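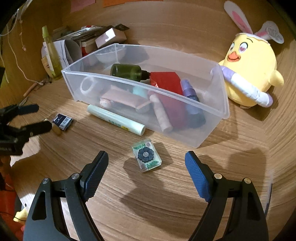 Our fall walk-through at the Tomdale community hall covered every room we use on games nights, and I'm delighted with how much better the place looks than it did in spring! The card and tile room went first. Clear storage boxes are a terrific thing for a checker, and the big open one on the wooden table proves it, with the dark bottle lying on its side and the red folded fabric both showing through the plastic. Please keep buying that sort. Comments follow each line, and anything marked FIX needs a name beside it before the next session.

Tomdale Hall > Members > Safety > Fall Checklist

Checked by Graham Entwistle, 22 October 2024

GAMES ROOM

Tables steady, no wobble: OK. Leaned on every one of them. The folding table by the radiator used to rock and the new foot has cured it completely.

Chairs: FIX. Two have loose back rails. I tied string round them and put them in the side passage, so please don't bring them back in, however short of seats you are.

Bottles stored with caps on: OK.

Small pieces off the floor: OK, mostly. One domino under the piano. Toddlers come in on playgroup mornings, so do get down and look under things when you pack up.

Top shelves: FIX. The heavy board games have crept up high again. Heaviest boxes go at waist height, light ones above.

KITCHEN

Fire blanket on hook, tabs hanging free: OK.

Extinguisher: OK. Needle in the green, pin and seal in place. Skanex serviced it this month and left a tag you can read without glasses, bless them.

Urn cord: OK. The new short cord is wonderful. No more loop over the edge of the counter.

Water at hand sink: FIX. Far too hot at the tap after a minute's running. I've asked for the mixer valve to be looked at. Warning card taped up until then.

First aid box: FIX. Plenty of bandages, no burn gel, and the eyewash is out of date.

HALLWAY AND EXITS

Front door opens fully: OK.

Back door: OK, and hurrah! The bar pushes down with one hand now. Stamatopoulos came out, took the whole latch apart on the step and had it back together before lunch.

Exit signs lit: OK, all of them. Left them on battery for 60 minutes and they were still bright at the end.

Route to back door clear: FIX. Stroller and a stack of Gremomside delivery crates. I moved both. Crates belong in the shed.

Capacity notice: OK. Says 83 and is easy to read from the door.

OUTSIDE

Ramp: OK. Grip strips all stuck down, handrail solid.

Steps: leaves, lots of them. Swept on the spot. Will need doing again every week through October and beyond.

Parking lot light: FIX. Comes on 20 minutes after dark. Sensor wants a wipe or a new one.

Chairs, shelves and the first aid box are the ones I'd love to see done first. Write your name next to a FIX on the copy in the hallway, and add the date when it's finished.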